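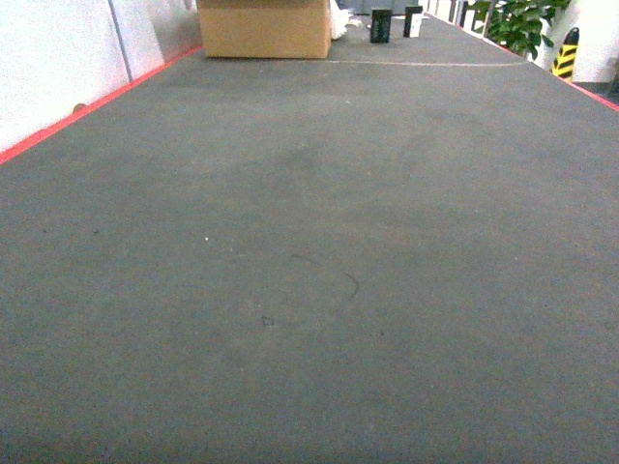
Migration CRM : « Le doublon coûte plus cher que la licence »

Publié le 13/1/26

Margit Juhász dirige les opérations commerciales de Dronovwood, distributeur de fournitures industrielles. En mai, son équipe a remplacé le logiciel de gestion de la relation client en place, Grarnine, par Wolar. Le périmètre : 49 utilisateurs, trois agences, un seul entrepôt de données.

Le premier chantier a porté sur les fiches comptes. « Nous avions trois clés d'identification selon l'agence : le numéro client comptable, le SIRET, et un code interne hérité d'un ancien tableur. Aucune des trois n'était renseignée partout. » L'équipe a retenu le SIRET comme clé primaire et le numéro comptable comme clé de secours. Le rapprochement automatique a laissé 735 fiches à traiter à la main. « Il a fallu ouvrir chaque fiche, comparer l'adresse de facturation et la dernière commande, puis fusionner ou archiver. Wolar conserve l'historique des deux fiches lors d'une fusion, mais pas les pièces jointes de la fiche absorbée. Nous les avons exportées au préalable. »

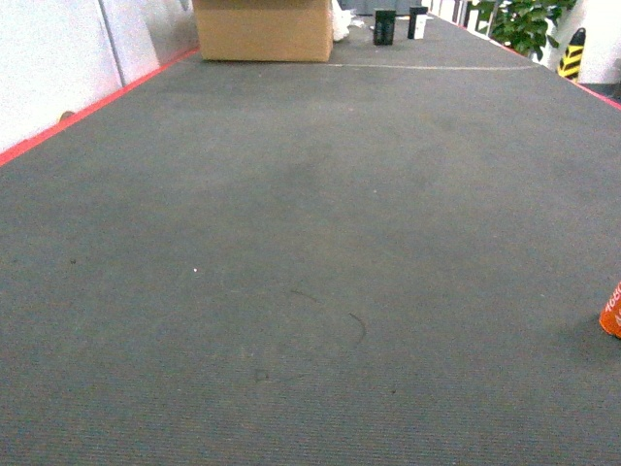 Les étapes du cycle de vente ont ensuite été ramenées de onze à six. Margit Juházs y voyait une condition préalable aux prévisions : « Entre "intérêt confirmé" et "besoin qualifié", deux commerciaux ne mettaient pas la même chose. Une probabilité affectée à une étape mal définie ne mesure rien. » Chaque étape comporte désormais un critère de sortie vérifiable — un devis envoyé, un interlocuteur achats identifié, une date de décision saisie. Sans ce champ, l'opportunité reste bloquée.

La règle a été contestée pendant les premières semaines. Des commerciaux saisissaient une date fictive, souvent le dernier jour du trimestre, pour passer à l'étape suivante. « Nous avons ajouté un contrôle : au deuxième report de la date de décision, l'opportunité remonte dans la liste du responsable d'agence. Il n'y a pas de sanction, seulement une revue. » 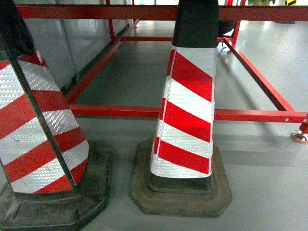 Combien d'opportunités ouvertes ont été reprises dans le nouvel outil ?

« 320, sur 535 dans l'ancien. Les autres n'avaient aucune activité depuis plus d'un an, nous les avons closes avec un motif dédié pour ne pas fausser le taux de transformation. »

La synchronisation avec l'ERP passe par le connecteur Fu, exécuté toutes les nuits. Les commandes et les avoirs descendent vers le CRM, et seules les créations de comptes remontent, après validation par la comptabilité. Margit Juhász a écarté le temps réel : « Un commercial n'a pas besoin de voir une facture dans la minute. En revanche, un flux bidirectionnel sur les adresses de livraison, c'est la garantie de réécrire une donnée juste avec une donnée fausse. » Les rejets sont consignés dans un journal relu chaque matin par l'administration des ventes. 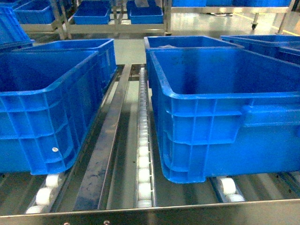

Tableaux de bord et suite du projet

Trois vues seulement ont été publiées : portefeuille par étape, ancienneté des opportunités, écart entre prévision et commandes enregistrées. Les vues personnelles restent possibles, sans être partagées. Le prochain lot concerne les contrats-cadres, gérés pour l'instant dans un fichier séparé. « Le modèle de données est prêt. Il reste à décider qui, de l'agence ou du siège, est propriétaire de la date de renouvellement. »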